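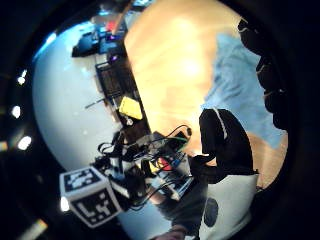
Text: Rungnapa Ongart, Areck workshop furniture
Page last changed: Sunday, June 18, 2023

Aker long bench for electronics and wiring work

The Aker is our long bench for people who build, wire and repair electronic things and who need space for the computer on the same surface. We make it in one length, 2,000 mm, and the worktop is 23 mm thick. The price is 344 euros for the bench with its legs, without accessories. Delivery is calculated separately, please see the end of the page.

The photo is from a room where the Aker is in full use, along a white wall and on a warm colored wooden floor. There is a monitor on the bench, a black rack, a bright yellow block at the edge and a big amount of cables and electronics. 

What the bench is for

Many of our customers start with a normal office desk. This works for soldering one small board, but when the project has a wire harness, a power supply, a laptop and a box of connectors, the desk is full before lunch. The length of the Aker lets you keep one end for the monitor and keyboard and the other end for the work which is still open. You can leave a project lying overnight and continue in the morning.

It is a bench for light and medium work. It carries measuring instruments, a small vise, a microscope stand, a 3D printer. It is not made for hammering or for a heavy drill press. For these jobs please ask us about the metalwork benches, they have a different frame and also a different price.

Worktop

The top comes in one piece. We don't deliver it in two halves, although the freight company would be happier if we did. The front edge is rounded by hand so that the forearms don't hurt after a long time of fine work. The back edge is straight and can be pushed completely to the wall.

The surface is oiled. Flux, glue and marker ink can leave stains. Fresh flux you can remove with isopropyl alcohol on a soft cloth, old stains need light sanding and new oil. We put a small bottle of oil in the box with the screws. If you use hot air or a soldering iron every day, put a silicone mat under the work. Customers who want an ESD-safe place have to order the Thampi mat (see accessories) and connect it correctly to ground. The worktop alone gives no protection against static electricity, and I write this clearly because it was asked many times.

Legs and height

The legs are screwed to the top from below. The height is set one time when you assemble the bench, by choosing the holes in the legs. It is possible to change it later, but two people are needed and everything must be taken off the top. So please think before if you will work more sitting or more standing. For mixed use we recommend the higher position together with a high stool.

Each foot has a leveling screw with a soft cap. On a wooden floor please check the caps every year. When a cap is worn out the screw makes a mark in the wood very quickly, and the oil which repairs our worktop will not repair your floor. New caps are free, write to us and we send them in an envelope.

Accessories for the Aker

Flirklow cable rail. This is a rail for the back side of the bench, with slots where the cables can be hung by their plugs. It holds test leads, USB cables and the thinner network cables. Thick mains cables are too heavy for it. The rail is fixed with screws, and the holes are already prepared under the back edge. It can be ordered later without problem.

Thampi mat. A gray mat with a connection point for the ground cable. It covers the working half of the bench and leaves the computer half free. The cable and the wrist strap are included.

Socket strip, 4 sockets, with switch. It is mounted below the front edge on the left or on the right. Please tell us the side when you order. If you tell us nothing we prepare it for the right side.

Shelf for instruments. It stands on the worktop on two supports and makes a second level for the oscilloscope and power supply. The monitor can also stand there, but for most people the screen is then too high. I have tried it myself for one week and my neck was not pleased.

Keeping the bench usable

I don't want to teach anybody how to tidy up, but after years of visiting customers I have some habits which I can recommend.

Hang the cables at the end of the day, also if you need the same ones tomorrow. A heap of cables grows from below, and the one you search for is in the bottom of it. Green and other colored cables are easier to follow through a tangle than black ones, so for a long harness it is worth to buy more than one color.

Keep loose boards in trays with a lid. A circuit board lying between cables is scratched easily on the solder side, and small connectors bend when somebody pulls a wire out from under them.

Sponges and cleaning blocks should have one place, near the edge but not over it. If you use a wet sponge for the soldering iron, put it in its dish. Water standing on the oiled top makes a gray ring which you will see for a long time.

Put a cloth on the floor when you work with cut wires or screws. An old bed sheet is good enough for this. You can pick it up at four corners and shake the small parts into a box. Take care that it doesn't lie under your feet when you carry something heavy.

Long rods, aluminum profiles and poles are better stored upright in a corner than on the bench. If they must lie on the top, lay them parallel to the wall.

Assembly

The bench arrives in two packages, the top and the legs. You need a 6 mm hex key, which is included, and a second person for turning the bench over. Lay a blanket on the floor and put the top on it with the good side down. Screw all legs first loosely, then check that they stand straight, then tighten them. After this turn the bench over together and never over one leg, because the screws can tear out of the wood.

Let the bench stand one day in the room before you level it. Tighten the screws again after the first month. Please really do this, most of the complaints about a shaking bench come from this forgotten step.

If a screw is missing in the bag, do not use a longer one from your own box. It will come out on the upper side. Write to us and you receive the correct one by post.

Technical data

Name: Aker long bench
Maker: Areck
Length: 2,000 mm
Thickness of worktop: 23 mm
Surface: natural oil, two coats
Feet: leveling screws with replaceable caps
Included: top, legs, screws, hex key, bottle of oil, instructions on paper
Not included: cable rail, mat, socket strip, shelf, lamp, chair
Price: 344 euros, tax included

Questions we receive often

Can I have the bench shorter?
Yes, you can saw it yourself on one side, but the legs must be moved and new holes are necessary. We don't do this in the workshop at the moment. A sawn bench can't be returned.

Can two people work on it side by side?
For a short time yes. For every day it is too narrow if both have a computer. With one screen shared between them it goes better.

Is the top replaceable?
Yes. The legs stay the same and the holes fit also on a new top. Some schools change the top every few years and keep the legs.

Do you sell the monitor or the electronics?
No, only furniture and the accessories from the list.

Can I fix a vise or a monitor arm?
Clamps are fine when you put a small piece of wood between the clamp and the top. For a vise which is screwed through the top, drill at least one hand away from the edge and stay clear of the legs.

Ordering and delivery

Please order by e-mail or with the form and write your floor, if there is an elevator, and how wide the narrowest door or stair is. The worktop doesn't bend and the driver also can't make the stairs bigger. Delivery is until the front door of the building. Carrying it to the room can be ordered extra in most areas.

The production time is usually three weeks. In June we close the oil room for cleaning for some days, and orders from this time can take one week longer. We send you a message when the top is dry and packed.

If the package is damaged, make a photo before you open it and let the driver sign. Small marks on the lower side of the top come from the production and are no reason for exchange.

For questions about an existing bench please have the label ready, it is glued on the inside of the left back leg.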